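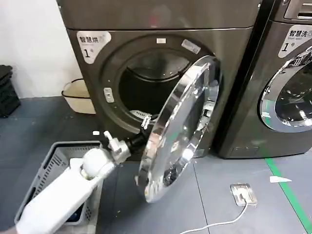 I've been nagging Naden for months to let me see its laundry kit, and in March they finally said yes. It's called Jotovel, it's a two-armed robot plus a software package, and it goes on offer this spring to laundromats, hotels and dorms that would love to have somebody else move the clothes around (who wouldn't?).

The big selling point is that you keep the machines you already own. Jotovel works the same round front-loader doors the rest of us do, so there's no special dryer to buy and no rails to bolt to the floor. Naden will rent it to you for 21 months at a time, with setup and 2 service visits included. Buying outright is possible too, but they wouldn't give me a price, and yes, I asked more than once!

Lizeth Usuga runs the product side at Naden, and she was very patient with my questions. I figured folding would be the hard part. Nope, she told me, it's doors.

"A dryer door is heavy, it's shiny and it swings," she said. "We spent seven weeks on doors before we touched a single shirt."

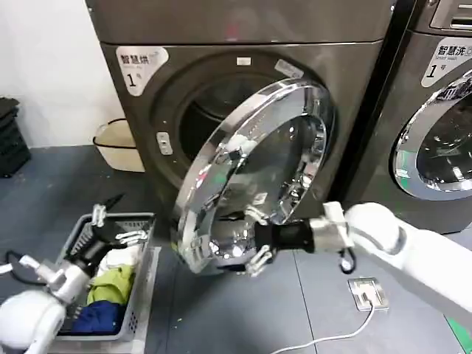

The kit uses both arms for loading, so one can hang on to the door while the other goes after the clothes. Baskets are up to you, though Usuga recommends something low and open on the floor near the machine. Socks are still a headache, she admits, and folding isn't part of the package at all. Maybe next year.

I also called Rigoberto Sotelo, who manages the McKinnon laundromats and has put his name down for a trial. He's got some 57 machines across his shops and mostly wants help with the overnight wash-and-fold orders. He likes the rental idea — he's less sure about the speed. "If it's slow at three in the morning, fine," he told me. "If it's slow at noon I've got a line out the door."

Dokau, the distributor, is taking names for trials now, and the first kits should ship early in the summer. Sotelo's trial will run at one shop to begin with, overnight only.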